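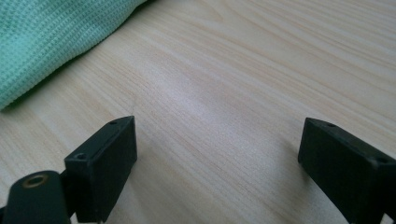 Wer einen Holztisch kauft, kauft vor allem seine Oberfläche. Das Gestell trägt, die Zarge hält zusammen, aber angefasst, beschmutzt und abgewischt wird die Platte. In den Werkstätten wird darüber mehr gestritten als über Holzarten oder Verbindungen. Öl oder Lack, Wachs oder Seife, matt oder glänzend: Jede Antwort hat Folgen für die nächsten Jahre. Bei hellen Platten kommt hinzu, dass sie das Licht stark zurückwerfen. Fällt es ungünstig ein, verschwindet die feine Maserung an einer Stelle in einem weißlichen Schimmer, während sie am Rand wärmer und deutlicher bleibt. Viele Käufer bemerken das erst zu Hause. Im Laden hängt die Lampe anders.

Bujar Lazarević arbeitet seit 13 Jahren mit solchen Platten. Seine Werkstatt liegt in Kerkside, im Erdgeschoss einer früheren Druckerei, und sie besteht aus zwei Räumen: einem zum Schleifen und einem, in dem nicht geschliffen werden darf. Der Staub ist der Grund für die Trennung. Ein einzelnes Korn im frischen Öl stört kaum, im Lack bleibt es für immer sichtbar. Lazarević baut keine neuen Möbel. Er nimmt alte Tische an, trägt die Oberfläche ab und baut sie wieder auf. Gelernt hat er in der Tischlerei Janevski, die damals vor allem Gasthäuser ausstattete.

»Die meisten Tische sind gar nicht kaputt«, sagt er. »Sie sind falsch gepflegt worden, und zwar mit viel Fleiß.« Gemeint sind Möbelpolituren mit Silikonöl, die über Jahre aufgetragen wurden. Sie lassen eine Platte zunächst gut aussehen. Beim Überarbeiten aber zieht sich der neue Lack an den behandelten Stellen zusammen und bildet kleine Krater. Manchmal hilft gründliches Reinigen, manchmal muss eine Sperrschicht aufgetragen werden, und bei dünnem Furnier lehnt Lazarević den Auftrag ab.

Die Grundregel ist einfach. Lack liegt auf dem Holz, Öl dringt ein. Eine lackierte Platte hält Wasser, Rotwein und Fett lange ab und lässt sich mit einem feuchten Tuch reinigen. Ist der Film jedoch einmal verletzt, wandert Feuchtigkeit darunter, und es entstehen graue Ränder. Ausbessern lässt sich das schlecht. In der Regel muss die ganze Fläche herunter. Eine geölte Platte nimmt Flecken schneller an, dafür kann man sie an einer Stelle anschleifen und nachölen, ohne den Rest zu berühren. Wer Kinder hat und sich nicht scheut, selbst Hand anzulegen, ist mit Öl oft besser bedient. Wer den Tisch nach dem Essen abwischen und vergessen will, sollte Lack nehmen.

Seife ist der dritte Weg, im Norden seit langem verbreitet, weiter südlich wenig bekannt. Dabei wird Holz mit Seifenlauge behandelt, in mehreren Gängen, bis sich die Poren gefüllt haben. Die Oberfläche bleibt hell und stumpf. Vor allem Kiefer, Esche und Buche vergilben so weniger stark als unter Öl. Der Schutz ist gering. Ein Glas, das über Nacht stehen bleibt, hinterlässt einen Ring. Auch der lässt sich mit Lauge und etwas Geduld meist wieder entfernen, nur muss man das Ganze mehrmals im Jahr wiederholen.

Geschliffen wird immer in Faserrichtung. Lazarević beginnt bei alten Lackschichten mit Körnung 80 und steigert sich in Schritten. Wer eine Stufe überspringt, sieht die groben Riefen später unter dem Öl, gerade bei flachem Licht. Vor dem letzten Schliff befeuchtet er das Holz, damit sich lose Fasern aufstellen, und lässt es trocknen. Dann nimmt er die Fasern mit feinem Papier ab. Dieser Schritt wird in Anleitungen gern weggelassen. Ohne ihn fühlt sich der Tisch nach dem ersten Abwischen rau an.

Schwieriger als das Schleifen ist die Frage, wie viel Gebrauch man einem Tisch ansehen darf. In Trirstead steht im Speiseraum einer Wanderherberge eine Tafel, die Lazarević im September überarbeitet hat. Der Betreiber wollte die Brandflecken behalten, die Messerkerben aber nicht. Es wurde ein Kompromiss daraus: Die tiefen Kerben blieben, die flachen verschwanden mit dem Schliff, und von den Brandflecken ist noch ein brauner Schatten übrig. Die Rechnung belief sich auf 964 Euro, ohne Transport. Für eine neue Tafel in dieser Länge hätte der Betreiber deutlich mehr bezahlt.

Nicht jeder Auftrag geht so auf. Aus Dadthorpe kam ein Küchentisch, dessen Platte schon zweimal abgeschliffen worden war. An den Kanten schimmerte das Trägermaterial durch. Lazarević hat ihn gereinigt, die Kanten mit einer dünnen Leiste gefasst und zurückgegeben. Ein dritter Schliff hätte das Furnier zerstört. Massivholz verzeiht mehr, doch auch dort gibt es Grenzen, etwa wenn Schrauben von unten bis knapp unter die Oberfläche reichen.

Für den Alltag genügt wenig. Ein weiches, gut ausgewrungenes Tuch, klares Wasser, bei Fett ein Tropfen neutrale Seife. Danach trockenreiben. Mikrofaser ist auf Lack unbedenklich, solange man nicht scheuert, auf geölten Flächen nimmt Lazarević lieber Baumwolle. Scheuermilch hat auf Holz nichts verloren. Nasse Lappen sollten nicht liegen bleiben, auch nicht für eine Stunde. Bei Eiche können sie zusammen mit Metall schwarze Flecken verursachen, die tief sitzen und nur mit Oxalsäure verschwinden. Das gehört in geübte Hände und in einen gut belüfteten Raum.

Ölgetränkte Lappen sind ein eigenes Thema. Leinöl entwickelt beim Trocknen Wärme, und ein zusammengeknülltes Tuch kann sich von selbst entzünden. In der Werkstatt in Kerkside werden die Lappen ausgebreitet im Freien getrocknet oder in einem verschlossenen Metalleimer mit Wasser gesammelt.

Wann nachgeölt werden muss, verrät ein Wassertropfen. Bleibt er auf der Platte stehen, ist alles in Ordnung. Zieht er ein und hinterlässt einen dunklen Punkt, ist es Zeit. Lazarević trägt das Öl dünn auf, wartet zwanzig Minuten und reibt den Überschuss vollständig ab. Über Nacht bleibt der Tisch frei, Tischdecken kommen erst nach einer Woche wieder darauf.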